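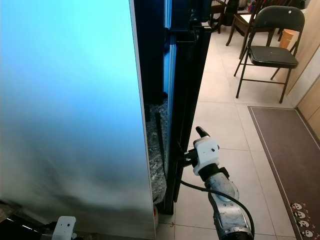 06/11/2021

Panel day, part one. Writing this up properly for once, as last time all I left behind was a sketch on the back of a delivery note and Makis quite rightly complained that he couldn't tell which end was the top.

So, the tall panel for the Sundgate window. I spent most of the morning just getting ready to deal with it, and I'm glad I did. It's such an awkward thing! It weighs less than you expect and then there's so much of it, and being that thin it has opinions of its own about which way it would like to lean. I wouldn't lay it flat on the floor either, not on tiles. One bit of grit under the face and we'd be explaining a scratch to the client for the rest of the winter. On its edge, always, and something soft under the edge.

Bubble wrap first. I've gone back to the big-bubble stuff from Bultard after the trouble in September with the thin sheet, which sticks to itself and tears the moment you look at it. The big-bubble roll is dearer but you can use it four or five times before it goes properly flat. Please, please, don't bin the crumpled bits. They look like rubbish and they're the most useful thing in the room, because a scrunched-up wad goes into a gap that a neat folded pad won't. I keep a sack of them behind the door (the blue sack, the white one really is rubbish).

The way I like to do it now is to pack anything that stands between the panel and a frame at about middle height and then let the wrap hang on down. If you only pack at the bottom the top swings. If you only pack at the top the bottom creeps out over the floor, very slowly, and you don't notice until you catch it with your foot. I did exactly that with the Sepúlveda job and I can still hear the noise it made, although it survived, bless it.

The black frame. Makis measured it again and we get 76 cm between the outer rails, which agrees with the drawing, hurrah. The inside ledges are another matter. I've been over them with a cloth and there's still a rough patch on one of them that I can feel with a thumbnail and can't see at all. Fine file, then a wipe, then look at it again in daylight. I don't want to paint it if we can help it, as the touch-up black we've got is a good bit shinier than the rest and it would show up like a new tooth.

Also to sort out on the frame: two of the fixing holes don't line up with the brackets. Not by much. I could open them out with the round file and probably get away with it, but I'd sooner ask Clonov to send the other pattern of bracket and do it nicely. Makis is ringing them. If they say more than a fortnight I'll get the file out.

Colour. We had a long and very enjoyable argument about this one over tea. I love the fade, bright cyan at the top going down into that smoky grey, it's like looking up from under water on a dull day. Makis thinks the bottom is too gloomy and that people walking past will take it for dirt. I can see what he means about the cloudy part low down on the left, but the client signed off the artwork with the clouds in and has asked after them twice, so the clouds are staying. What I have promised to do is look at it from the pavement side, standing well back, before anybody fixes anything. Things look so different from across a street. The last one I thought was far too pale, and from the bus stop it was nearly too much.

The light strip down the edge of it I want to leave bare. There was talk of a black trim to tie it in with the frame. I held a length of black tape near it and went right off the idea, it made the whole thing look like a telly. The silver line is lovely and it catches the light, so leave it be.

Bits and pieces, so I don't forget them:

Cloths: the yellow ones only on the face, dry, top to bottom. No spray anywhere near it. The spray is for the frame.

Gloves: we are down to one decent pair and a spare left hand. On the list.

Floor: swept twice, and then I found a washer with my knee. Sweep it again before anything gets moved. I mean it about the grit.

Carrying: two people, one at each end, and somebody has to say out loud when they're putting it down. Don't slide it, not even a little bit. Take your watch off.

Doorway: it goes through upright with 44 mm to spare at the top, so long as the closer is unhooked. I've tried it with a batten cut to the same height, and marched the batten back and forth like a very small parade, and it's fine. The turn into the corridor is tight and you need the person in front to go nearly to the far wall before the back one starts to swing.

Van: not booked yet! I keep thinking I've done it. We need the one with the padded side wall, and straps that haven't been left out in the rain.

Makis wants a proper crate for the journey and I've been dragging my feet, mostly over the cost of the ply. Having thought about it, he's right, at least for the lower half. A three-sided box with foam in the bottom, open at the front, and then wrap and straps above that. I've drawn it on the whiteboard, please don't rub it off until one of us has copied down the sizes.

Next time: file the ledge, chase the brackets, measure up for the box. And find out who's got the good tape measure, because the one in the drawer has a bent hook and reads 2 mm long, and I've written a note on it to say so.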